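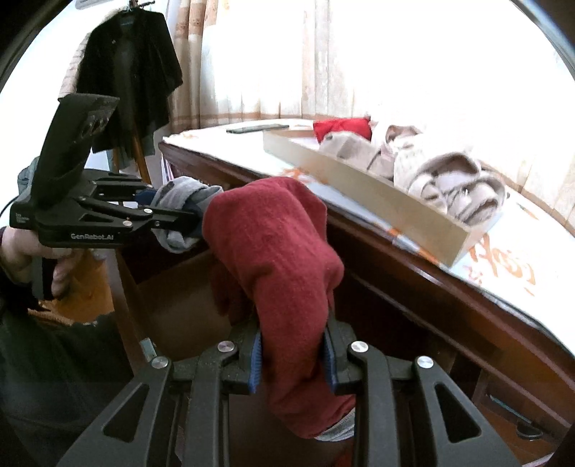 Photo: Lurnisar Textile Project, student archive

Do Clothing Donation Bins Do What They Say?
Student project report, Flostescombe

1. Why we picked this

There are clothing bins all over Flostescombe, and most of them carry a sticker saying that everything inside gets "a second life." We wanted to know what that means. The sticker doesn't say. It also doesn't say who empties the bin or where the bags go, and when we started asking, the answers were thinner than we expected.

Our first plan was to prove that bins reduce household waste. Our advisor asked how we would prove it, and we couldn't say, so the question got smaller: how much of what people put in the bins is in a state that anyone would want to wear?

2. What we did

We got permission to look at items from 8 bins run by Pietrzak, a small collection company with a sorting shed in Brullport. Visits were in September, always in the morning before the pickup truck left. We logged 2,561 items. Each was marked wearable, repairable or rag, using a one-page guide we wrote ourselves. Socks counted as a pair if we found both and as rag if we didn't, a rule we argued over for most of an afternoon.

We also handed out a short survey outside the grocery store on a Sunday and got 93 forms back.

3. What we found

Of the items logged, 2,190 went down as wearable or repairable. That is around 86 percent, and it looks great on a poster. We don't think it should go on one yet.

For a start, "repairable" is doing a lot of work in that number. A sweater with a hole in the elbow can be mended, sure. Will anybody pay someone to do it? Pietrzak told us they have no mending staff. A repairable item at their shed is either sold as is, in mixed bales, or cut up. We should have made "repairable" mean "will be repaired," but by then the sheets were filled in.

Second, Pietrzak chose the bins. We asked for a random pick and were given a list.

The survey was weaker still. Most people said they donate to help someone in need. Very few could name the company on the bin they use. People who stop to fill in a form about donating clothes are probably the people who donate clothes, so we would not read much into it.

4. What we couldn't find out

Where the bales go after Brullport. Pietrzak sells to a buyer and the buyer did not answer our emails. Without that step, "second life" is a claim about the first truck ride and not much else.

We also never weighed anything. Two of us wanted to and the scale we borrowed stopped at kitchen amounts.

5. If someone does this again

Pick the bins yourself. Weigh the bags. Have two people grade the same pile without talking, because our grades drifted: knitwear we called rag in week one was passing as repairable by week three. Drop the survey, or do it door to door.

We still use the bins. We would like the sticker to say less, or to say it with a number and a name next to it.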